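Personal Finance Basics – Session 3 handout: Credit scores and what lenders look at
Notes by Ghazal Tehrani

Last time we got through interest and loan terms, and I promised we'd spend this session on the part that makes people nervous, the credit check.
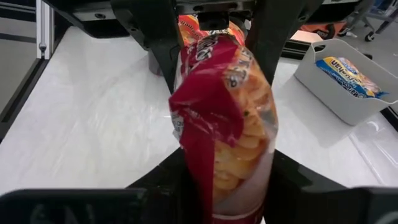
So let's start with what a lender wants to know. They're asking how likely you are to pay the money back on time. Your credit report is a record of how you've handled borrowing so far (cards, car loans, student loans, that kind of thing), and your score is a number worked out from that report. You don't have one single score, by the way! Different scoring models weigh things differently, so the number in your banking app may not match the one a lender pulls.

What goes into it

Payment history matters most. One payment that's more than a month late can hurt you for quite a while, so if you set up autopay for nothing else, set it up for the minimum on your cards.

Next comes utilization – a long word for how much of your available credit you're using. Let's work one on the board. Say you have a card with a limit of $1,000 and a balance of $288. Divide the balance by the limit and you get 28.8 percent. Now suppose the limit gets cut to $600. Same balance, same you, but you're at 48 percent and your score may well dip. I get a question on this every term, so please do try it with your own numbers.

After that it's the age of your accounts, the mix of credit you have, and how many times you've applied lately.

Hard and soft checks

A soft check doesn't affect your score. Looking at your own report is a soft check, so look as often as you like. A hard check happens when you apply for something, and it can take a few points off for a time. If you're shopping around for a mortgage or a car loan, try to do it all within a couple of weeks, as most scoring models will then treat those checks as one.

Before Tuesday

Get a copy of your credit report and read the whole thing, even the boring address section. Mark anything you don't recognize. Then do problems 1 to 3 on the Foley worksheet (skip the one on store cards, we'll do that together). Bring a calculator – your phone is fine.

Hoi-yan Tse is covering the first 35 minutes next time and will start with how to dispute an error, so have your marked-up report with you.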